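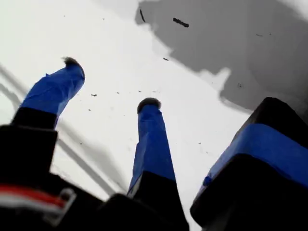

Went to the open day at the Ostberg automation lab this afternoon. Free entry, free pretzels, lots of people in matching vests. I said last week I'd report back, so this is going to be a long one. Mute me now if you don't care about robot hands.

Background for new followers: I spent years on the packing side of a mid-size kitchenware distributor. I have sat through a lot of demos. I have signed for equipment that was wonderful in the showroom and lived under a tarp by spring. So that's the mood I walked in with.

The big draw was supposed to be the Kokkinos hand. Three fingers, goes on the end of an arm, meant for picking odd-shaped stuff out of mixed bins. They had been pushing it since September with a very slick video. Orchestral music, slow motion, the works.

In person the fingers are wrapped in shiny blue tape. Creased, bunched up at the edges, a little fold of it sticking out on one of them. Black body, dark fuzzy tips on the fingers. I have to say I liked it better than the thing in the video. It looked like something people work on.

But if you're selling it to me, I want to know what the tape is for. Is it grip? Is it protecting something underneath? Is it there until the real skin shows up? I asked two different vests and got two different answers. One said "friction," one said "that's just this unit."

Same question about the fingertips. They look like little tufts of foam or bristle. Anything soft that touches product all day is a wear part. How long does a tip last, what does a tip cost, who changes it, does the line stop while they do. If you ever go to one of these, ask about the softest part on the machine. You'll learn more than from the brochure.

The person who finally gave me straight answers was Friederike Grube, who runs the hand project. She'd been standing at the back eating a pretzel. Her answer on tip life was "we don't know yet, we change them when they look bad." Fine. I can work with that. Put it on the poster!

The poster did not say that. The poster said 617 successful picks.

617 out of what? It took me a while to get the other half. Turns out there were several sessions, and the count got restarted whenever they changed the setup, and 617 is the total from the sessions they kept. I'm not saying anybody is lying. I'm saying a number with no bottom half is decoration.

They ran the demo every 20 minutes. I stayed for three of them, which I think made the vests nervous.

First run: clean. Picks up a sponge, a plastic cup, a rolled sock, a wooden spoon. Puts them in a tray. Applause. A kid near me yelled "do a egg" and everyone laughed and they did not do a egg.

Second run: same sponge, same cup, same sock, same spoon. Same order too. I asked if they could swap the sock and the cup. Long pause, then "we'd rather keep to the script for timing." OK.

Third run: it dropped the spoon. Closed on it, lifted, spoon went sideways and out. The guy on the microphone kept right on talking about throughput. An arm came in from the side (human arm) and put the spoon back where it started and the robot had another go and got it.

I don't mind the drop. I'd be suspicious if it never dropped anything. What bothered me is I'd bet my lunch the second try went in the books as a success. I asked. Answer was "that depends on the protocol." So I get to keep my lunch.

Speed. They're quoting around 10 seconds per item. I timed the clean run on my phone and that's fair, if you start counting when the arm moves and leave out the part where it sits and thinks. A person on a slow day, with a bad back and a podcast going, beats that without trying. I know because I was that person.

The reply to this is always "but the robot doesn't take breaks." Sure. It also doesn't walk over and unjam the belt, or notice the box is wet, or tell you the supplier shipped the wrong lids again. Half of what we did all day had nothing to do with picking things up.

Wiring. Red and white wires run right along the body of the hand, with a bent metal clip next to them. In a lab, who cares. In a warehouse those wires would meet the corner of a crate before the first coffee break. Grube agreed right away and said a covered version is on the list. She didn't say how far down the list and I forgot to ask, which is annoying me now.

Other stuff on the floor, quickly. Pasness had a cart that follows you. It followed me. Then it followed somebody with a similar jacket. I spent more time with that cart than I should have, it was very good company.

There was also a talk from the Plimutcombe people about "collaborative palletizing." 179 seats, I know because the sign on the door said so for fire reasons, and plenty of space to stretch out. Lots of slides with arrows going in circles. No pallets. I left at the third circle.

What I did like: no one pretended the hand was finished once you got past the microphone. The younger engineers were happy to talk about what breaks. One of them told me the worst object they've tried is a bag of rice, because it's a different shape every time you touch it. I could have listened to that for an hour. Why isn't THAT the demo?

Seriously, let people see it try the bag of rice. Let it fail. Let the engineer explain what went wrong and what they'd change. I'd trust that a lot more than a sock in the same spot three times running.

Somebody just messaged asking if I'd buy one. No. Would I let them park one at the end of a real line for a month, with their own person standing next to it and their own box of spare tips? Yeah, I probably would. I'd want to write down the drops myself though.

Questions I'd want answered before that, in case anyone from Ostberg reads this. Picks attempted, all of them, restarts included. How many times a human touched anything. How long it takes to put on new tape, if the tape is staying. What it does when it gets dusty, because cardboard dust gets in everything and those fuzzy tips look like they'd love it.

And what happens when two things in the bin are tangled. Every bin I ever worked had tangled stuff. Whisks. My god, the whisks.

They say the next open day will have "unscripted picking." I wrote the words down exactly as the guy said them. If it happens I'm bringing my own bag of rice and a whisk.

Edit since a few people asked: yes it was the one on 15th November, no you didn't miss a sign-up, you just walk in. Parking is behind the building. The pretzels were gone by the third demo.

One more, from the replies. "You're being harsh on a research project." Maybe! If the poster had said research project I'd have gone in with different questions. It said "ready for your floor." I've swept that floor.

Also to the person who wants to know about the cart: no, I don't know what it costs, and yes I did ask.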